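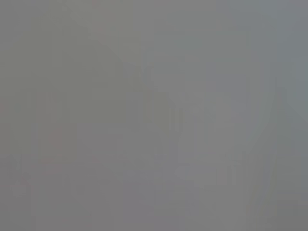
Open Day Notebook, Joltthorpe Workshop

Entry: January, written up after the close of the afternoon session

Purpose of visit
The workshop received visitors from Stondgate and Nollgate for the annual open day. The program consisted of a short talk in the meeting room, two demonstrations of the Lubis arm at the main bench, and a period for questions. This entry records the setup, the running order, and the points to be carried forward.

Setup
The arm was powered on at 7:40 a.m. and left to warm up before homing. The homing routine was run twice. On the first pass joint four reported a small offset, which cleared after the routine was repeated. The offset has been entered in the maintenance log and should be checked again before the next session.

The barrier was placed at the wider of the two marked lines on the floor. The speed limit was set to the visitor profile and locked. The emergency stop was tested at the bench and at the door, and both stations were signed off on the sheet by the cabinet.

The wrist camera was connected to the large display so that visitors could follow the view from the arm. Image saving was left on for both sessions. The wrist view is a soft gray field with no edge that can be made out, apart from faint lighter and darker bands and one muted reddish patch toward the left. No part of the gripper can be identified in it. It is of no use for locating a part, and it is entered with this record as it stands. The cause has not been established. Focus, exposure, and the condition of the lens cover are to be checked separately, with one change made at a time.

First demonstration
The first group was seated by 10:15 a.m. The arm ran the standard pick-and-place program from taught positions, with the camera used for display only. The cycle was run at reduced speed and then at the normal visitor speed. One part was released slightly high and settled at an angle in the tray. The operator paused the program, corrected the part by hand with the arm held, and resumed. The group was told what had been done and why the arm had to be held first.

Visitors from Nollgate asked how often the gripper pads are replaced. The present interval is 2,000 cycles, with an inspection at 1,000. They also asked whether the same program could be used with a heavier part. The answer given was that the load settings would have to be changed and the path tested again at low speed.

Second demonstration
The second group began after lunch. The program was the same, with the tray moved to the left position to allow a better view from the seats. The taught point for the tray had to be adjusted before the run, and this delayed the start. In future the left position should be taught and saved in advance.

The cycle counter stood at 118 for the day when the arm was parked. The pads showed light wear on the inner edge and were left in place.

Visitors from Stondgate asked for the cost of a second display near the door. A figure of about 800 dollars was mentioned in the discussion. It is not a quotation and should not be passed on as one.

Points to carry forward
Check joint four for the homing offset, cold and warm.
Inspect the wrist camera and record a reference view of the bench at each focus setting.
Teach the left tray position and save it under its own name.
Reprint the safety card. The present copy still shows the old door station.
Send the load table to Nollgate, as requested.

The arm was parked, air was shut off, and the cell was locked at 4:30 p.m. The visitor sheets are in the blue folder with the signed stop test.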